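Our work > Funded projects > Household battery and small electricals collection > Progress reports

Progress report to the Vesero Fund: July

Prepared by the project office, Ulano Reuse

Summary

The collection scheme is running at all the sites named in the grant agreement. Spending is within budget. One piece of work, the school packs, is behind and we ask for an extension on that item only.

Collection points

The grant paid for 60 collection boxes. All of them are now out, mostly in shops, doctors' surgeries and the libraries on the east side of town. Seven had to be moved in the first weeks. In most cases the box had been put behind a counter where customers had to ask for it, and they were not asking. We have since changed the agreement we sign with hosts so that it says the box must stand where the public can reach it.

The boxes take ordinary household cells of any make, button cells taped on both sides, phone chargers and loose cables. They do not take car batteries or anything swollen or leaking. We still get some of both. The new lid label, which shows what is not accepted in larger print than what is, went on in the spring and hosts tell us it has helped. 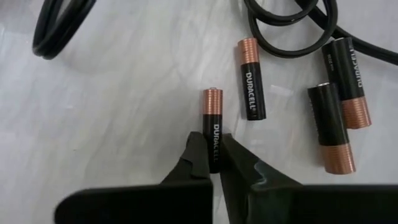
Sorting is done at the McKinnon Road unit on Friday mornings. Cells are split by chemistry and then by size, and cables go in a separate crate for the metal merchant. The weight from each round is written on the sheet at the door and typed up the same day. We collected 594 kg in this reporting period, against 122 kg in the one before. The earlier figure covers only the pilot sites, so the two should not be read side by side as growth.

Transport

Grostetti carry the full drums to the treatment plant under the contract you approved. There was one missed pick-up, when their vehicle was off the road. The drums stayed in the locked store until the next run and the fire officer was told. Their invoices have been correct apart from one which charged us twice for drum hire - this has been credited.

The McKinnon Road unit

The lease has been renewed on the same terms. The landlord repaired the roof over the loading door, and the damp patch we mentioned in the last report has dried out. Heating is still poor and we expect to raise it again before winter. Electrical testing was carried out and all the fixed wiring passed. Two sockets near the sink were replaced at the landlord's cost.

We looked at taking the smaller room next door as extra storage, but the rent asked was more than the storage line in the budget and we have let it go. Drums are now stacked on the new racking instead, and this gives enough space for the present.

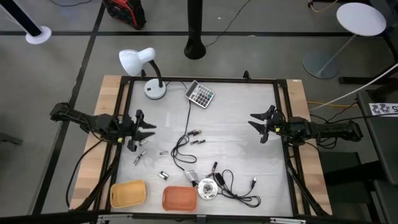
Work table with a light grey top and pale wooden edging.

School packs

This is the part that is late. The text of the pack is finished and has been read by teachers at two primary schools. Both asked for shorter activities that fit into a single lesson, and we have rewritten it to suit. Printing was held over so that it did not land in the summer break. We would like to move the delivery date to the middle of the autumn term. There is no change to the cost.

Money

Spending on boxes and labels is complete. Transport is slightly under budget because of the missed run. The printing line is unspent for the reason given above. A full table is attached with the claim form.

Next period

- Print and send out the school packs, if the new date is agreed
- Visit every host that has not had a collection
- Renew the transport contract or ask for other quotes
- Ask the landlord for a date on the heating

We would be glad of a reply on the school packs before the end of the month, as the printer needs notice.

Filed under: Grant reports, Batteries, Reuse and recycling

Contact the project office | © Ulano Reuse | Back to top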